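Aneo Hand Tool – Set-up and First Use
Section 4: Gripping soft material
Revision 18/09/2018

4.1 Before you start

Read Section 3 (Mounting the fingers) before you continue. The steps in this section assume that both fingers are already on the base and that the battery in the handle is charged. If the ring light on the handle is orange, charge the tool first.

You need:
Aneo hand tool with curved fingers, part 107
Tatska recording unit with its cable
Star screwdriver from the tool bag
One practice cloth, single color, without buttons or zippers
A table with a matte top

The fingers in part 107 are made for cloth, soft bags and thin foam. For boxes, bottles and other hard objects use the flat fingers, part 331. Do not mix one curved finger with one flat finger. The tool will close, but the tips will not meet and the motor can be overloaded.

4.2 Checking the fingers

1. Switch the tool off and wait until the ring light goes dark.

2. Look at the large screws at the finger joints and near the base. They must sit level with the plastic. If one of them stands out, turn it gently clockwise until it stops. Do not use an electric screwdriver.

3. Check the small screws near the tips. These are shorter than the large ones and the thread is easy to damage. Tighten by hand only, one quarter turn at a time.

4. Open and close the fingers with your hand. The movement should be smooth from end to end. A light clicking sound in the first days of use is normal.

5. Wipe the inside of the fingers with a dry cloth. The channel inside each finger collects lint, especially after work with towels.

Note: If you bought the tool before October, the large screws may be the older type with a cross slot. Both types fit the same hole. Please do not order new fingers only for this reason.

CAUTION: Keep your own fingers away from the joints when the tool is switched on. The closing force is low at the tips but much higher near the base.

4.3 Preparing the table

1. Lay the cloth near the middle of the table. It does not need to be flat. Some folds are useful, as they give the tips something to hold.

2. Keep a free space of 44 cm between the cloth and the place where you stand.

3. Move cables away from the path of your arm. A cable under the cloth will be picked up together with it.

4. Connect the Tatska unit and put it where you can reach the red button without leaning over the table.

Note: Other things may stay on the table during practice. The tool does not look for objects by itself, it only closes where you bring it. For recordings which you will send to the Vamon software, please read the table rules in Section 6.

4.4 Making the first grip

1. Switch the tool on. Wait for two short sounds.

2. Hold the handle with your whole hand and keep the wrist straight. Most new users hold it too tightly and get tired after a few minutes.

3. Bring the open fingers down to the edge or the corner of the cloth. The corner nearest to you is the easiest one for a beginner.

4. Let both tips touch the cloth lightly. Do not press the tool into the table. The tips are strong but the small screws behind them can become loose from repeated pressing.

5. Pull the trigger slowly, to the first stop. The tips come together and take a fold of cloth between them. Keep the trigger at this position.

6. Look at the tips before you lift. In a good grip they form a narrow V, and the cloth passes between them as a strip.

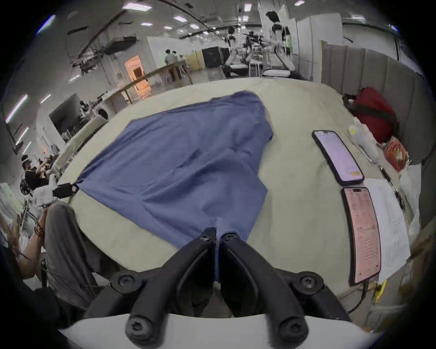 7. Lift the tool slowly, up to 16 cm for the first tries, and hold it still until you hear one long sound.

8. Lower the cloth and release the trigger completely. If the cloth stays on one finger, open the fingers again and shake the tool a little. Do not pull the cloth out sideways.

Repeat these steps until the grip feels the same each time. Then change to another corner, and after this to a fold in the middle of the cloth, which is more difficult – the tips must catch the fold from both sides in the same moment.

4.5 If the grip is not good

The cloth slides out when you lift.
The fold between the tips is too thin. Open the fingers, move a little farther onto the cloth and close again. Check also that the tips are free of dust and hand cream.

The fingers close but nothing is held.
The tips are too high above the cloth. Come lower with the fingers open, then close.

Only one layer of a folded cloth is lifted.
This is correct for the first stop of the trigger. To take two layers, pull the trigger to the second stop. You will feel clearly where it is.

The tool makes three short sounds and opens.
The motor protection has reacted. Release the trigger, wait for the ring light to turn white, and try with less cloth. If it happens again with thin material, see Section 9.

The fingers do not meet at the center.
One finger has moved on its joint. Go back to 4.2 and check all large screws. If the gap is still there, do the zero setting in Section 3.

4.6 After use

1. Release the cloth and switch the tool off.

2. Put the tool on its stand with the fingers slightly open. Never store it with cloth between the tips – the soft layer on the inside takes the form of the fold and the next grips will be uneven.

3. Disconnect the Tatska cable by the plug, not by pulling the wire.

4. Write the number of work hours in the service card.

Spare fingers and screw sets are sold through Çınar, the service partner for the Aneo tool. When you order, please give the part number and the letter printed under the handle.

Continue with Section 5: Folding with two hand tools.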